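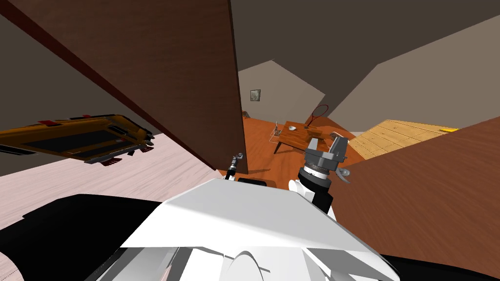
Ticket 993 — Wular headset drops tracking in Undley
Last updated: 15 February 2022

Hi there, and thank you so much for the log files, they were a big help! I've spent a good while with them this morning. Your Wular headset loses tracking in Undley every time the harbor level loads, and I get the same thing on my own setup here (four tries, four dropouts, always at the loading bar).

What I'd love you to try first is turning off the Melum overlay. Go to Settings, then Display, and switch it off there — the tray icon only hides it. Restart the console, wait for the Dagdag launcher to finish updating, and load the harbor again from a fresh save. With the overlay off I played for 21 minutes without a dropout.

If it still drops, please send me the newest five lines of the tracking log and your firmware version. I'm keeping the ticket open in the meantime, so take your time.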